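Notes from the Clullholm Robotics Club: the simulation term

The Clullholm Robotics Club has now completed its second term of work in simulation, and I have been asked by several parents and two members of staff to set down what the students have been doing. I supervise the club, and the views given here are my own. The club's formal report to the school will follow in June.

The club has 20 members this year, drawn from the three upper year groups. In earlier years the students built wheeled machines and entered them in the regional line-following contest. The present members asked for something closer to the work of a research laboratory, and after some discussion we agreed to enter the Stundus Challenge, a competition for school and college teams in which all the work is done on a simulated arm. Each team is given the same tasks and must submit a program which carries them out. Entries are run by the organisers on their own machines, and no team is present when this happens.

The tasks are concerned with picking up household objects and placing them where the written instruction says they should go. A typical instruction reads "put the banana in the yellow basket". The starting positions are changed between runs, so a program that has merely memorised a path will fail. Each task is attempted 100 times and the score is the number of completed attempts. Our first full submission, made before the half-term holiday, completed 27 of them on the banana task. The students were disappointed by this figure. I considered it respectable for a team which had never before written code for an arm.

Work is divided between two groups. Oliwia Domański leads the group responsible for grasping, meaning the approach to the object, the closing of the fingers and the lift. Makis Kourkoulas leads the group responsible for everything that follows, including the path to the basket and the release. The division was the students' own proposal. It has worked well on the whole, although there was a difficult fortnight in which each group held the other responsible for dropped objects. The matter was settled by Marianna Czarnecka, who wrote a small logging tool recording the position of the fingers at every step. The log showed that the release command was being sent while the arm was still travelling. Both groups have since used the tool daily and it will form part of our written submission.
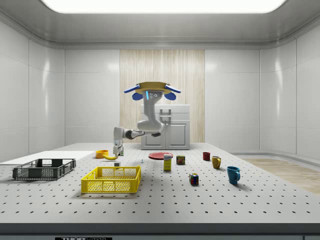
Why does the club work in simulation and not with a real arm?

The cost of a suitable arm is beyond the club's budget, and a simulated one can be run many times in an evening without supervision or risk of injury. Students can also work from home, which has been of particular value to those who live outside Clullholm and depend on the last bus.

Simulation has its own difficulties, and the students have learned to respect them. The behaviour of an object between two fingers depends on the friction values chosen, and a small change can turn a secure hold into one that slips. Curved objects have caused the most trouble. Oliwia's group began by closing the gripper at the centre of the banana, whatever its orientation, and found that the fruit would often turn in the grip during the lift. They now work out the direction of the curve first and rotate the wrist before descending. This added a good deal of code, and the group spent most of one meeting removing parts of it again.

The mugs have been left until next term. A mug may be taken by the rim or by the handle, and the competition rules accept either, but the students have not yet agreed on which to attempt. Joscha Janssen has prepared a paper of two pages in favour of the rim. I have read it and found it persuasive, though I have asked him to shorten the introduction.

I should record our thanks to Gwenaël Cordier of Skendometti, who visited the club on 5 occasions to explain coordinate frames and to answer questions, of which there were many. The Campbell Room has been made available to us after lessons until half past five, and the computers there have been updated so that the simulator runs at an acceptable speed. Members are reminded that food is not permitted in that room and that long runs should be started only on the two machines nearest the door.

The second submission is now being prepared. The code will be frozen one week before the deadline, after which only corrections to the written report will be accepted. Students wishing to join the club for the coming year should speak to me or to Marianna. No previous experience of programming is required, but new members are expected to attend the first four meetings, at which the basic exercises are set.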